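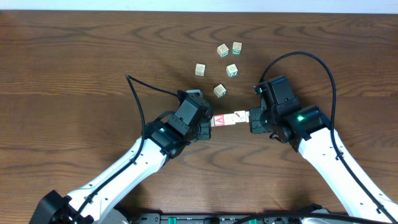 Bovville toy library gets its Saturday-style hours back, all week long

Good news for anyone in Bovville with small children and not much cupboard space - the toy library is going back to full opening hours from February! I've been moaning about the short afternoons for ages (sorry to everyone at the bus stop), so I was very pleased to see the new times taped up by the door.

It'll be open until 5 pm every weekday, and you can now take home up to 16 items at once. That sounds like loads until you remember that a bag of alphabet blocks counts as one item and so does a single puppet. Loans still last 40 days, and you can renew by phone if your lot won't part with something.

The money has come from Skernano, the bakery chain on Csonka Road, which is paying the extra rent for a year. There are 200 families on the books at the moment and room for more. Joining is free if you live in the town, but do bring something with your address on it, as I had to walk all the way home for mine.

Wooden toys and puzzles are what they'd most like donated. They can't take soft toys or anything with a plug, and please check the puzzles are complete first. I dropped off a farmyard one last month and then found the cow under our sofa - she's going back this week.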